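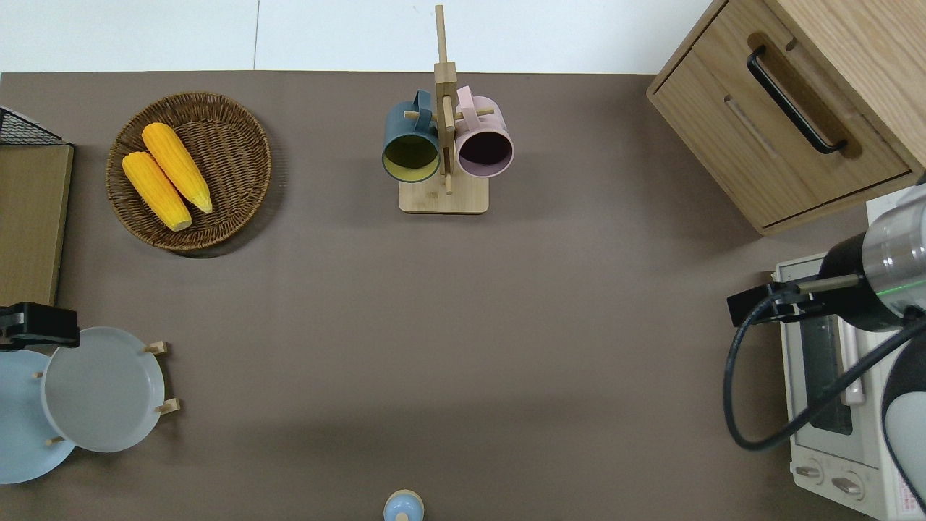

Section 4. Laying Out Your Countertop Station

Now for the fun part! Once the Prikham table is level and the top is locked down, you can start giving everything a home. Most of the pieces go around the outside, and the middle stays open for chopping, plating and rolling out dough. Put the bulky things down first, because they decide where the small ones can go.

Before you start

Wipe the tabletop with a damp cloth and let it dry. Have your plate rack, mug tree, basket and toaster oven within reach. You won't need any tools for this section.

1. Set the toaster oven in place. Check that the cord reaches the outlet without crossing the work area, and follow the clearances printed in the oven's own manual.

CAUTION: Never push the oven flush against a wall or cabinet, and keep baskets, towels and paper well away from it. The outside gets hot in use.

2. Stand the plate rack along the left edge with the pegs pointing up. Slide in one plate at a time so that each one rests upright between pegs. Two plates kept out for every day is a lovely way to start — mix the colors if you like, a pale gray with a powder blue looks great.

NOTE: If a plate leans or rattles, move it over by one slot. Heavy stoneware should go in the slot closest to the table legs.

3. Put the mug tree toward the back. Turn it until the square base sits flat and the pegs stick out to the sides, then hang your mugs by their handles. Load both sides evenly.

CAUTION: A mug tree with all its weight on one side can tip. When you take a mug from a full tree, steady the post with your other hand.

4. Place the woven basket at the back left. A shallow one is perfect for produce you plan to use today, and two ears of corn fit side by side with no trouble. Shake out silk and crumbs often, as they love to hide in the weave.

NOTE: Wicker doesn't like standing water. Dry your produce before it goes in.

5. Step back and try it out! Reach for a plate, then a mug, then something from the basket. If your sleeve catches on anything, shift that piece outward and try again. Left-handed cooks may be happier with the whole layout mirrored.

Daily care

Use mild dish soap on the tabletop and wipe with the mug tree and basket lifted, not dragged. Wooden pegs can be rubbed with a dry cloth. Check them each June for looseness — a quarter turn by hand usually snugs them up again.

If you bought the Randau shelf kit, go on to Section 5. Otherwise skip to Section 6, Lighting.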